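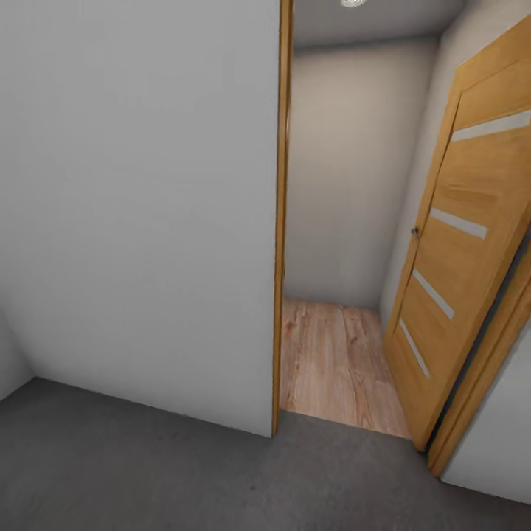 Fig. 1. Doorway in the simulator: gray carpet on the near side, wood-look floor in the small room, door open.

Leluseck base: setup and upkeep, spring project report
Group 4, Cheng Building lab

1. What we had to do

Get the Leluseck base running again after last year's group, get it through a doorway in the simulator and then through a real one, and leave notes so the next group doesn't lose three weeks like we did. The arm was not part of our project. It stayed bolted on and folded the whole time, powered down.

2. State of the machine when we got it

Not great. Left drive wheel had play in it. Battery connector was taped. No log of what had been changed. The Itirel motor board still had settings from a different set of wheels, so the base thought it was going farther than it was. On a straight run down the hall it always ended up short and a bit to the left.

Fixed in this order:

Left wheel: set screw was loose on the shaft. Cleaned, new screw, thread lock. Play gone.
Battery connector: cut off, new one crimped on. Tape is not a repair.
Motor board: measured wheel to wheel, 28 cm, typed that in. Also wheel size. Saved to the board, not just to memory (we forgot the first time and lost it all at power off).
Caster: full of hair and carpet fuzz. Picked out with tweezers.

3. Simulator setup

We used the Asberg house scene. Most of our testing was at the doorway in Fig. 1. It has what we needed in one spot – a switch from carpet to wood flooring, a door standing open at an angle, and a big plain wall next to it that gives the robot very little to look at.

The plain wall was the worst part. Our position tracking picks out visual features, and on a flat wall there is hardly anything to pick. The base would start okay, turn toward the wall, lose track, and then guess. What helped was making the start pose face the door frame first. The frame edges are a different color from the wall and they gave good steady points. After that change it rarely lost track before the threshold.

The door itself gave us trouble too. The frosted strips across it confused our depth filter, which was set up to throw out anything it took for glass. So the door came out in the map with gaps in it and the planner tried to go through the gaps. Turned off the glass rule for doors. Crude but it works.

Floor friction has to be set for each surface. Ours was one value for everything until week 5. With two values the small twist at the threshold that we saw on the real base showed up in the simulator too, which was nice to see.

4. Results

1134 simulated crossings in total, both directions, at different start angles. 166 failed. Most of the fails are from before the friction fix and the glass rule, we did not split them out by week and we should of. The ones left at the end are nearly all from steep start angles, where the corner of the base catches the door edge.

Real base: some 40 crossings in the lab doorway, mostly Monday evenings when the hall was quiet. Slower than in the simulator. It bumped the door twice, both times with a low battery. We did not find out if the battery was the cause.

5. Upkeep for the next group

Before each session: wiggle both wheels by hand. Any play, stop and check the set screw. Look at the caster. Check that the battery is seated, push until it clicks.

Every week: wipe the lenses with the dry cloth in the drawer, not paper towel. Drive the straight hall test and write down where it stops. If it drifts left again, check the wheel before you touch the Itirel settings.

After any wheel change: measure again and save to the board. Power cycle and read the values back to be sure they stuck.

Keep a log. We started one, it's in the blue binder with the wiring sketch.

6. Not done

Closed doors. Handle is modeled in the scene but we never got to the arm. Dim lighting, only tried it once. Right wheel still has the old screw – order spares, same size as teh left. Charger fan is noisy, no idea why, didn't open it.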